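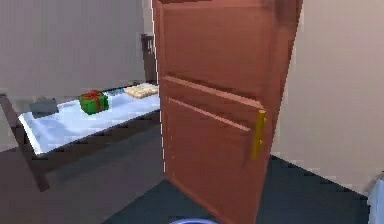

Kumiko Sakamoto wants to know why she should pay for a machine that opens doors when what she needs is one that gets the laundry upstairs. Fair enough, and we don't have a good answer for her yet.

Flanovari Door Module
Add-on software for the Tamura home base

The module teaches the base to find a door, take hold of the handle and pull or push until there is room to drive through. Training is done in simulation, on paneled doors with long bar handles, in rooms with a table and a few odds and ends on it. Your house probably has round knobs. Round knobs are not supported.

What it does today
Bar and lever handles only
Inside doors, unlocked, no spring closer
Best result in our own simulated runs: 40 out of 49 doors

What it doesn't do
Carry anything through the door
Clear a table, or pick up a present without crushing the bow
Shut the door behind itself - planned for September, and we've said that before

Should you buy it?
If you run a lab or like to tinker, maybe. If you want chores done, wait. A real door sticks and rubs on the carpet, and our simulator is kinder than that.

License covers 4 bases. Returns go to the Jadville office, attention Ayana Tilahun.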